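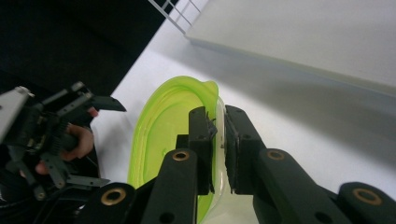 ## 5. Storing food in the shared kitchen

This section applies to all residents of Costow House and replaces the sheet issued in March. Please read it before using the refrigerator or the dry goods shelves for the first time.

### 5.1 Preparing a container

1. Wash the container and its lid in warm soapy water.
2. Dry both parts fully, including the groove under the lid.
3. Check the rim for cracks. A cracked container must not be used for liquids.
4. Let cooked food cool before closing the lid, and place it in the refrigerator within two hours.
5. Write your room number and the date on a paper label. Labels are kept in the drawer below the kettle.

**Caution:** Do not pour boiling liquid into a plastic container unless the maker's instructions allow it.

### 5.2 Placing food in the refrigerator

Set the dial to 3. The temperature inside should read 5 °C or below – if it does not, report this to the house office on extension 193.

Raw meat and fish go on the lowest shelf, in closed containers. Cooked food goes above them. Leave a small gap between items so that cold air can move freely. 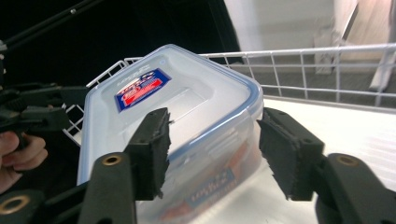

*Clear container with a blue-edged lid.*

**Note:** Cooked food is kept for no more than 3 days. Items without a label are removed at the weekly clean.

### 5.3 Dry goods

Flour, rice and pasta should be moved out of paper bags once opened. Keep the cooking instructions with the food, either folded inside or taped underneath. Each room may use one shelf, and containers may be stacked no more than 4 high.

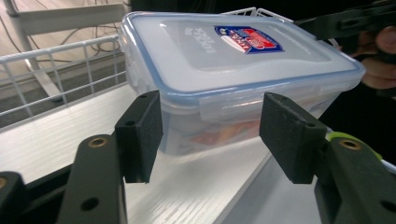 Yee-man Huang, House Services
July 21, 2022

### 5.4 Care of lids and seals

1. Remove the seal only if the maker allows it.
2. Clean the groove with a soft brush – never a knife.
3. Store lids apart from their containers when empty.
4. Dispose of any lid that no longer closes on all sides.

Spare lids may be requested from the house office. For defrosting, see Section 6.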